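Satellite campus vote moved to September??

quadrat89
So the trustees pushed the overseas campus vote to September. No reason given. Adom Asamoah was supposed to present the numbers, got bumped off the agenda. Anyone know why?

prulico_fan
Enrollment. They need 1,628 students by year 4 and they're nowhere close. Read the packet.

quadrat89
Read it. That number includes exchange kids, so its not the same thing.

V_Pruitt
Verna Pruitt here, yes the one from faculty senate. We asked for the delay. Seven departments never got teh staffing plan. Doesn't mean we're against it.

prulico_fan
Sure sounds against it. Partner school won't wait forever
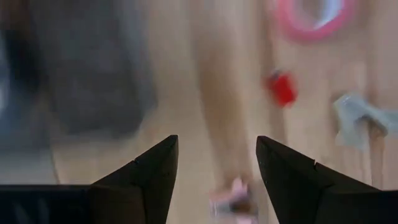
and then we lose the deposit too. Great plan.

quadrat89
What deposit? Page number please

prulico_fan
Appendix, near the back. On my phone, will look later

V_Pruitt
It's refundable. Comments are open till 5th August, send yours in.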